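Pitine Opens Fixed-Fee Advice Service for Households Holding Too Much Company Stock

BRENDUMLEY – Pitine, an independent investment advisory firm, is opening a fixed-fee service in August for employees and retirees whose savings are tied up in the shares of a single company.

The service, called Skidance, costs $700 and covers one written plan and 2 meetings with an adviser. Pitine takes no commission on any sale or purchase that follows, and clients are free to carry out the plan through whatever brokerage they already use.

Many people build up a large position in one stock without ever deciding to. Shares arrive through a purchase plan at work, a bonus or an inheritance, and they stay where they land. Selling can mean a tax bill, and holding on can leave a family's paycheck and its savings depending on the same business.

Under the new service, the client first sends in recent account statements and purchase records. Pitine's advisers sort the shares by purchase date and cost, work out the likely tax on each lot, and set out a schedule of sales. A plan may run over several tax years. The adviser also looks at gifts to family, donations of appreciated shares to charity, and any company rules on when employees may trade.

The first meeting goes over what the client owns and what the money is for. The second takes place once the draft plan is ready. Clients receive the final document within 10 business days of that meeting.

Pitine uses a simple starting point in its reviews: when one stock makes up more than 10 percent of a household's investments, the position deserves a written plan. The firm does not treat the figure as a rule. A younger worker with a pension and low debt may be comfortable above it, while someone close to retirement may want to be well below. 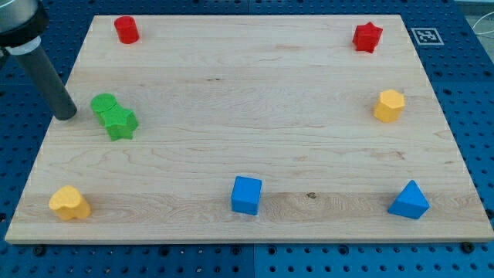 Sándor Szilágyi said that the hardest part of these cases is seldom the arithmetic. People remember what they paid for the shares and what the shares once reached, he said, and both numbers get in the way of asking whether they would buy the same stock today with cash. He added that a schedule written down ahead of time makes it easier to sell on an ordinary day – and easier to leave things alone on a bad one.

Skidance was first offered to existing Pitine clients over a period of 6 months. Several changes were made as a result. The intake form is shorter, the tax estimates now show state and federal amounts on separate lines, and clients can ask for a version of the plan to hand to their accountant.

The service is not meant for active traders, and it does not include a forecast for any individual stock. It also does not cover privately held shares or unexercised options, although Pitine will note these in the plan if the client lists them. Households that want continuing management of their accounts can ask for a separate quote.

Appointments will be held at the Pitine office on Szabó Street in Brendumley and by video. Evening times are available on Thursday.

Pitine is a fee-only firm advising individuals and families on retirement income, taxable portfolios and estate matters. All investing involves risk, including the loss of principal. Spreading money among different investments does not guarantee a profit or protect against a loss. Tax estimates are prepared for planning purposes, and clients should check them with a qualified tax preparer before selling.

Media and client inquiries may be directed to the Pitine front desk in Brendumley.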